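Ghumman Register

A plain-text register of surviving Ghumman motorcycles, with the parts cross-reference and the two small scripts that keep it tidy. Maintained by Folke Hellström with data from Baiba Lapiņa, Ojārs Žukauskas and whoever else has crawled under a bike with a torch and a notebook.

What's in here

machines.csv – one row per frame, 252 rows at last count
engines.csv – one row per engine, which is a different number, as anybody who has bought a Ghumman at an auction will know
parts.csv – cross-reference between Ghumman part numbers and things you can still buy
notes/ – free text, one file per machine where somebody had more to say than would fit in a cell
tools/check.py – looks for duplicate numbers, impossible engine sizes and missing sources
tools/merge.py – folds a contributor's spreadsheet into the main one, mostly without incident

Background, briefly

Ghumman built motorcycles in small batches, and kept its records in a way that suggests the office was also where people ate lunch. Three models matter here. The Endar is the 182 cc single, sold to people who wanted to get to work. The Flideo is the same bike with a bigger tank, a lower bar and a higher price. The Ultiser is the twin, sold to people who wanted to be seen arriving at work late.

The factory ledger we work from is a photocopy of a photocopy, made in 2000 by Sarmīte Petrauskas, who had the good sense to copy the backs of the pages as well. The backs are where the corrections are. Without them we would still believe that eleven Ultisers were delivered to a dairy.

Columns in machines.csv

frame_no – as stamped, leading zeros included. If you open the file in a spreadsheet program and save it, the zeros vanish. Please don't be the fourth person to do this.

model – endar, flideo, ultiser or unknown. A Flideo tank on an Endar frame is an Endar. Owners write to me about this. It is still an Endar.

engine_no – the engine in the frame when last inspected. Blank means no engine. A question mark means there is an engine and the stamping has been "improved" by a previous owner with a grinder.

colour – what it is now. The original colour, if known, goes in colour_factory. Ghumman catalogues list a grey, a dark green and a maroon, and the ledger lists a fourth called "other".

condition – running, complete, partial or pile. "Running" means somebody other than the seller has heard it.

source – ledger, owner, inspection or hearsay. Hearsay rows are kept because two of them turned out to be right.

Locations are recorded by province or state and no closer. Yes, I know you'd like the address of the last unrestored Ultiser. So would the fellow with the van.
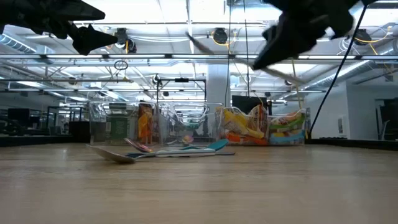

The numbering is the part that takes explaining. Frame numbers run in order within a model until 1884, where the Endar sequence stops and picks up again on the Flideo. Ojārs thinks the factory ran short of frames and used whatever was on the rack. Algirdas Pärn thinks somebody dropped the stamps. Both theories are written up in notes/numbering.txt, along with the correspondence, which gets a bit warm toward the end.

For practical purposes, treat any number above that point as needing a second source before you call the model. The check script will nag you if you don't. A steering head with the cast lug on the left is good evidence of an Endar. A seat is evidence of nothing, as they all fit and they've all been swapped.

Using the parts list

parts.csv gives the Ghumman number, a description, the substitute, and a fit column. Fit is one of:

direct – goes on
work – goes on after filing, shimming or swearing
looks – looks right, doesn't go on
unknown – somebody said so at a swap meet

The wheel bearings are direct. The clutch plates are work. Every carburettor anyone has ever suggested for the Ultiser is looks, although Baiba has one running on a manifold she made herself and has promised a drawing. The drawing has been promised since June.

Rubber parts aren't covered. The tank pads and the footrest rubbers were made by an outside firm and shared with a lawn mower, and we've never worked out which lawn mower.

Running the scripts

Python 3, nothing else to install. From the top folder:

python tools/check.py

No output means no complaints. A long list usually means your editor has changed the line endings. The merge script writes to a new file and leaves the old one alone, a feature added shortly after it was needed.

Known problems

Two machines share frame number 0417 and both owners have sent convincing rubbings.

Dates of manufacture are left out altogether. The ledger records dispatch, and bikes sat in the yard for as long as it took to find tires for them.

Several Canadian machines were entered twice, once by the owner and once by the owner's brother-in-law, under different colours. I've merged the ones I know of.

Contributing

Send a spreadsheet or a plain email. Frame number, engine number and how you know is plenty. Rubbings are better than a typed number, and a typed number is better than "same as Dave's". Corrections to existing rows are welcome and will be credited in the notes folder unless you'd rather keep your head down.

Licence

Use the data for anything you like, with a line saying where it came from. If you use it to sell a motorcycle, please quote the condition column as written.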